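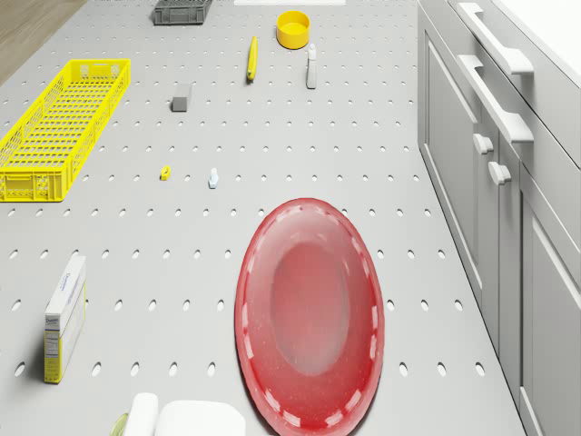 Project notebook, sim side
April, lab open until 10 tonight

Picking up from the last entry. The kitchen layout loads without errors now. The missing collision mesh on the cabinet was a bad path in the scene file, one folder too deep. Fixed and pushed. If you pulled before lunch, pull again or the objects nearest the cabinet will fall through it.

Goal for this session was to get the tidy-up task running end to end in Plukia before we write any more of the report. The task is the one we agreed on with the course staff: pick up a named object, put it in a named crate, go back to the start pose. Scoring is pass or fail per object. No partial credit for touching it.

Settings used today:
Simulator: Plukia, physics step left at default
Planner: Rellex, our branch
Object set: Seok, full list, positions shuffled by seed
Seed for the runs below: 1626 (the log viewer prints it as 1,626, but the config file will not take the comma)
Planner time limit: 15 seconds per attempt
Planner iterations: 700

First problem was the start pose. The arm was mounted correctly but the joint values were still the ones from the tabletop version of the assignment, so the first plan began in self-collision and Rellex refused it. I copied the hanging pose from the Derville demo and changed the wrist angle. It plans from there. The pose is saved as home_ceiling. Please don't overwrite home, the tabletop tests still use it.

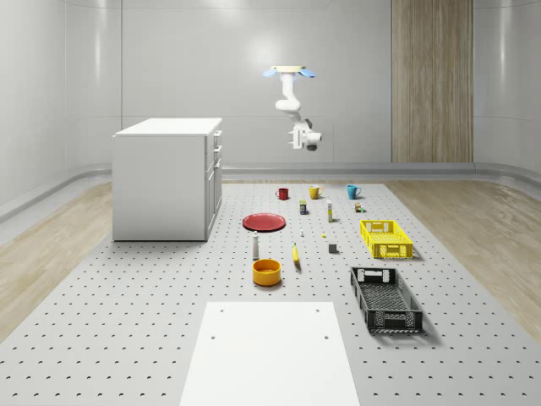
Shuffled layout with the arm over the pegboard, gripper empty. Yellow and black crates on the right.

Ran the banana first. Grasp from above, fingers across the short side. The planner found a path well inside the limit and the object ended up in the yellow crate. Repeated it with the black crate as the target and got the same result, though the gripper came close to the rim on the way out. I raised the exit height in the task file and did not rerun, so that change is untested.

Mugs are harder. The red one and the blue one both passed with a rim grasp. The yellow one failed twice. On the first try the fingers closed on the handle and it spun out of the grip. On the second the planner timed out. The tall bottle and the navy box are both near it and I think the approach is getting blocked. Next step is to allow approach angles from the back, which we turned off early on to save planning time.

The red plate is not going to work with the current gripper. It is too flat and there is nothing for the fingers to get under. Options:
1. Take it off the target list and say so in the report.
2. Write a push-to-edge move. The pegboard is wide, so that is a long push, and we have no edge detection.
3. Lower the fingers until they straddle the rim and hope.
I vote for the first one. We can leave the plate in the scene as an obstacle. Bring this up at check-in.

Small objects: the gray block passed. I skipped the tiny white one and the tiny yellow one next to it. Contact gets unstable when the fingers close on anything that small, and the object shoots off across the board. Somebody had this in the tabletop version too and fixed it by turning down the closing force. I can't find the commit. If it was you, write the value here.

Other things noticed:
The pegboard holes are in the visual mesh only. Collision is a flat slab. Good for speed, but it means nothing can catch in a hole, and we should mention that if we claim anything about the real setup.
The log still writes the crate names in the wrong order. Harmless, but it confused me for half an hour.
Rendering with soft shadows on is slow on the older lab machines. Turn them off for batch runs.

To do:
Turn back approaches on and retry the yellow mug, same seed
Rerun the banana into the black crate with the new exit height
Closing force for small objects
Decide on the plate
Move the settings list above into the report appendix

Stopped at 9:40. Logs are in the shared folder under kitchen_ceiling. The failed mug runs are in there too, don't delete them, we need them for the error section.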